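Re: [teleop-users] How many demos before the hand stops fumbling small things?
Jan 22, 2026
From: the Fludomia list account, Bostomham bench

On the list, Grilongate bench wrote:
> We are at 600 demos for pick and place and the policy is fine on
> anything the size of a fist. Small bricks are another story. Do
> we just keep recording, or are we teaching it something wrong?

Hello all, and thank you for writing this up so clearly — it took me straight back to September, when we had the very same trouble and I was grumpy for weeks.

My feeling is that you should stop recording for a bit and look at how your operators approach the small pieces. We had 3,326 episodes in the Xiao set by then, and when I finally sat down and watched 100 of them in a row (with a large pot of tea), the operators were all closing the fingers early and then nudging. The policy had learned the nudge beautifully! We asked everyone to pause over the piece, bring the thumb down first, and only then close. We also threw out any demo with more than 5 seconds of dithering.

Please do keep some clutter on the table, too. Ours is a mix of bricks, a ball, a snake puzzle, a pack of wipes and whatever box is lying about.

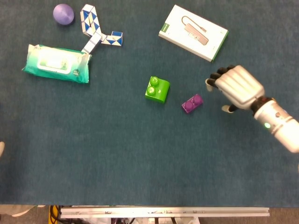
Hand near the small purple brick, thumb pointing toward it.

I'd be glad to share our operator notes if they'd help, though they are rather rambling, like this message. Which glove are you using for the thumb? Ours needed its own calibration, and I wish we had done that part sooner.

Warm wishes from Bostomham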